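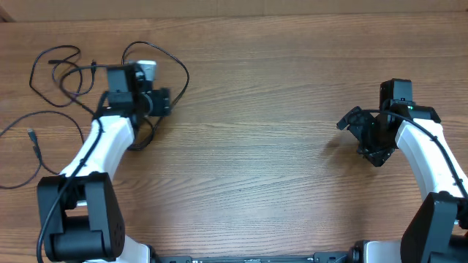 Staddale Bank Trainee Officer Recruitment: Frequently Asked Questions

Updated July — by the Kamia Exam Desk

Search this site
Enter keyword
Go

Staddale Bank has opened applications for its trainee officer posts. The answers here cover what applicants ask us most often. Always check the official notice before you pay the fee.

Who can apply?
Anyone who has finished a bachelor's degree in any subject. Final-year students can apply if their results will be out before the interview stage. You will be asked for the final transcript at the interview, and a provisional one is accepted.

How many stages are there?
There are four: an online screening test, the main written exam, a group exercise and a personal interview. The screening test only decides who moves on. Its marks are not added to the final score.

Where are the test centers?
The screening test is held in Staddale, Cornisau and Vitale. The main exam is held in Staddale and Cornisau only. You pick a center on the form, and it cannot be changed once the fee is paid.

Is there a penalty for wrong answers?
Yes, in the screening test and in the multiple-choice part of the main exam. Questions left blank carry no penalty. The letter and essay section is marked separately.

What time do I need to be there?
Gates open at 9 a.m. Your admit card shows your own reporting time, which may be later. Candidates who arrive after the reporting time are not let in.

What should I bring?
A printed admit card, one photo ID and a copy of that ID. The name on the ID must match the name on the form. If you changed your name after college, bring the certificate too.

I made a mistake on my form. Can I fix it?
There is a correction window after applications close. You can edit your address, category and degree details. Your photo, signature and test center stay as submitted.

How many times can I try?
General applicants get five attempts. Filling in the form does not count as an attempt — sitting the screening test does.

When will the results come out?
The bank has not given a date for the final list. Screening results will be posted as a list of roll numbers on the careers page. Scores are released later, and you need your registration number and password to see them.

Is there a service bond?
Yes. Selected candidates sign a bond for two years, which starts on the day they join. The amount is stated in the offer letter.

Related
Cornisau Savings Clerk Exam: Syllabus and Pattern
How to Download Your Vitale Cooperative Admit Card
Group Exercise Topics From Past Bank Interviews
Staddale Bank Trainee Officer: Pay and Allowances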